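Jistby Compares Three Gripper Fingertips on Soft Food Packaging

January 21, 2023

Jistby has finished a bench comparison of three fingertip designs for two-finger grippers handling soft, crinkled food wrappers. The integration company ran 158 picks over 11 working sessions, using the same arm, controller and cameras throughout. Only the fingertips were changed.

The designs were a flat silicone pad, a ribbed pad and a narrow angled tip from Wudwood. Each was scored on whether the package left the surface and whether it was still held after a 5-second pause. Closing force was fixed at the start of each session and was not adjusted between picks. 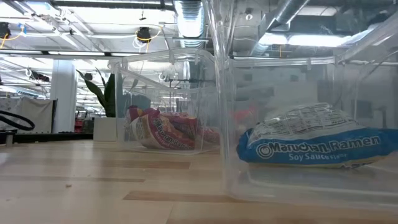 Package position had a greater effect on the results than fingertip shape, according to test engineer Idun Amundsen. Packages in the open were picked reliably with all three designs. Scores fell when a package was against a wall, and the fixed camera had its own trouble with the clear plastic bins. Ceiling lights reflect in the side of the nearer one, over the same area where the blue and white Maruchan Ramen package has to be found. Amundsen said the segmentation software split that package into two objects in several runs. The red packages in the farther bin, pressed against the walls, left little room for a finger on the outer side.

The ribbed pad held best after the pause but needed the widest clearance. The angled tip could enter narrower gaps and had the most slips on glossy wrappers. The flat pad came between the two on both measures.

A wrist camera was used for the final approach. Edvin Hedlund, who wrote the controller settings, said its exposure time was too long for the approach speed. At full speed, printing on the wrappers could not be read, and package identity had to be carried over from the fixed camera. Halving the speed corrected most of this but lengthened the cycle beyond the target set by Donness, the packing firm that requested the comparison.
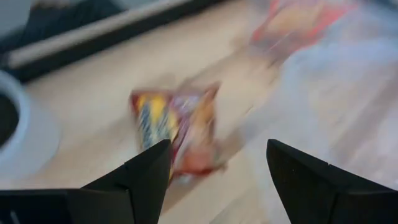

Wrist camera view of a small packet between the gripper fingers, with motion blur.

Jistby will repeat the bin picks in April with a shorter exposure and a polarizing filter on the fixed camera. The flat pad will be dropped from that round. Siv Lunde of Donness said the company would wait for those figures before choosing a fingertip for its mixed-order line.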